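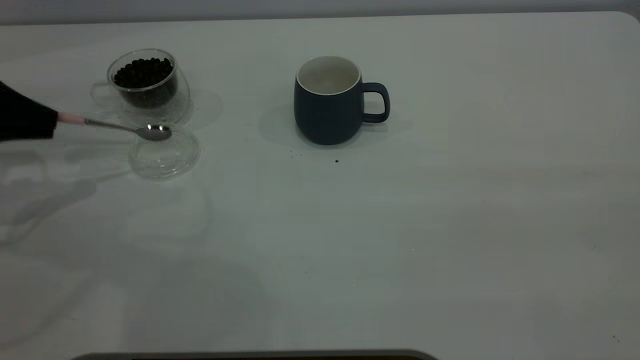 Reading time: 4 min

Table rules for an arm that works with food items: what do you write down, and what do you leave out?

I am responsible for a small robot arm in a training room in Pramville. It does spoon work with coffee beans, from a glass cup to a mug. No person drinks the coffee, but visitors stand near the table and we will have more of them from October. My manager asked me for a one-page rule sheet, "like a real standard". I have read ISO 10218 and ISO/TS 15066 in parts, and I understand they speak about people and contact with the machine. They do not help me much with the small things on the table.

My draft has these points now:

- Glass stays on the half of the table near the arm, never close to the edge.
- The lid of the bean cup is put flat on the table before the run starts.
- Speed is limited to 300 mm per second when the spoon is loaded.
- The operator stops the run if beans fall on the table.

The last one is my problem. With this rule we stop all the time. On one day we did 77 runs and I think half of them had a crumb or a piece of bean on the table at some moment. My colleague says a crumb is not an incident. But where is the limit? And is it a safety rule or only a quality rule?

Asked by Lieselotte Stüber, July 15, 2021
2519 views

2 answers

Answer from Ah-rin Maeng (accepted)

I would divide your sheet in two. The first part is for people: who may stand where, how the stop button is reached, what the arm is allowed to do when somebody is inside the marked line. This part must come from your risk assessment, and you should not change it because the runs are slow. The second part is for the task, and there you can be more relaxed.

A crumb belongs to the task part. In our lab at Brornudau we write it like this: "Small pieces on the table are noted in the run sheet and removed after the run. A whole bean in the path of the tool or under a cup is a reason to stop." A whole bean under a mug can make it stand crooked, and then the next pour or scoop is at a wrong height. Dust does not do this.

Some more remarks:

Clear glass is harder than your draft says. If your arm uses a camera, a transparent lid on a white shiny table can be almost invisible for it. We give the lid a fixed place, marked with a thin line of tape, and the spoon must not travel low over this place. I would write a minimum height for it.

The speed number alone is not enough. Please write also who measured it and with which spoon. A speed limit you took from the datasheet is not the same as the result of an assessment.

Never clean the table during a run, also not "quickly with the hand". Put this in the people part, in big letters. It is the rule that is broken most often with us, by experienced persons too.

If the arm has a fabric sleeve, add a check for it. It can slip toward the tool and cover the grip. We check it each morning and after each change of spoon.

31 people found this helpful

Answer from cedetti_user

Just use plastic cups and the problem is solved. We had a Kleinschmidt table with a raised border and nothing ever fell down. Also ISO is only for factories I think, so for a training room you can write what you want.

2 people found this helpful

Comments (4)

Ah-rin Maeng: To the answer above, please be careful. A training room is still a workplace for the person who works there. Which standard fits depends on the case and on local law, but "write what you want" is not good advice.

Lieselotte Stüber: Thank you, the two parts help me very much. I have moved the crumbs to the task part and we now stop for whole beans only. For the height over the lid I do not have a number yet, I must measure first with the long spoon.

torvald_k: Do you also have a rule for who may restart after a stop? We had long discussions over this. Now it is the same person who pressed the button, and only after looking at the table from the side.

Lieselotte Stüber: Not yet, but I will add it. At the moment everybody restarts.

Shares: 14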